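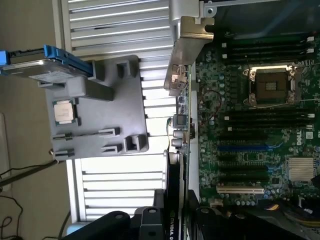 The Hrynyshyn Machine

Joelle Salameh had the processor out by ten in the morning and put it in a plastic tray. The tray went by the window, in front of the radiator, where she would not put her elbow in it.

The computer was a Dell tower and it came from the Hrynyshyn feed store, which had closed in May. Laurinda Bettencourt had kept the books there for most of her working life. When the last Hrynyshyn sold the building to the Jetport people for parking, he told her to take whatever she wanted. She took the computer and the good stapler.

It had run fine in the store. In her house it would not start. The fan came on, the light came on, and then nothing showed on the screen. She drove it over to Joelle on the back seat with the belt across it.

"I don't care about the computer," she said. "I want what's on it."

"Then I can just pull the drive," Joelle said. "It'll take me ten minutes."

Laurinda thought about that. She was still holding her car keys.

"No," she said. "I want it to come on the way it came on."

So Joelle laid it on its side and took off the panel. She blew the dust out on the back step and carried it in again. She pulled the graphics card and looked at the contacts. She took off the cooler, wiped away the old gray paste, and lifted the processor out. With the socket open she went over the little contacts with a flashlight and a magnifying glass, one row and then the next. It was slow work. If one was bent she would have to try to move it with a needle, and she had only done that once before, and it had not gone well.

None of them was bent. She checked again from the other side and got the same answer.

Laurinda called at noon.

"Is it dead?"

"I don't know yet."

"What does it look like in there?"

"Green," Joelle said. "It's cleaner than you'd think, for a feed store."

"I vacuumed it every Christmas," Laurinda said. "I wasn't supposed to."

After lunch Joelle started on the memory. She took it all out and set it on a dish towel in the order it came, with a strip of masking tape under each piece. Her plan was to try them by themselves. Put one in, put the processor and the cooler back, turn it on, write down what happened. If it failed, start over with the next one. She could have left the cooler on between tries, but after the second failure she took it off again and looked at the socket a third time. She wasn't sure what she expected to see.

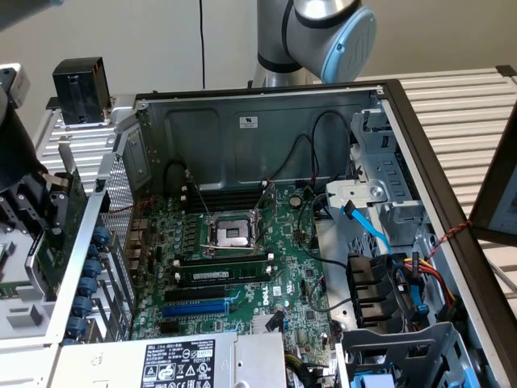
What Was on It

It was the last piece. With that one seated by itself the fan came on, the light came on, and after a long wait the screen turned blue and asked for a password. Joelle wrote "OK" on the masking tape. Then she called Laurinda, who came over in her slippers.

"It wants a password," Joelle said.

"811Fandon," said Laurinda. "Fandon was the dog."

She sat down in Joelle's chair and typed it with two fingers. The desktop came up slowly. There were the ledgers, year by year, and a folder of letters to the county, and one folder that was just called L.

She did not open that one right away. She opened the ledgers first and went down a page with her finger near the glass.

"Bolomthorpe," she said. "He bought 400 pounds of layer feed every spring and he never had a chicken. We used to talk about it."

"What was it for?"

"I never found out. He's gone now." She scrolled some more. "He still owes us for the last one."

Joelle went to make coffee. The kitchen was right there and she could hear the mouse clicking, then not clicking. When she came back the folder was open. It was full of notes, all short. The first one said: Laurinda, back at 2, sandwich in the fridge is yours. The next one said: Laurinda, the heater is making the noise again, don't touch it. They went on like that. He had never learned to send an email, so he typed what he had to say and saved it, and she would find it in the morning when she sat down.

"These are from the old man," Laurinda said. "The father. I thought they were gone when he died. I thought his son had cleaned it up."

"Do you want me to copy them off?"

"Yes. But leave them there too."

Joelle found a drive in the drawer and started the copy. It said six minutes. They drank the coffee and watched the bar go across.

Laurinda scrolled to the last note. It was dated 7th July, and it said: Laurinda, hot today. Close up early if you want to.

"Did you?" Joelle asked.

"No," she said. "There was a truck coming."

When the copy was done Joelle asked if she should shut the computer down. Laurinda said to leave it on for a while. She asked if there was any more coffee, and Joelle got up and poured it.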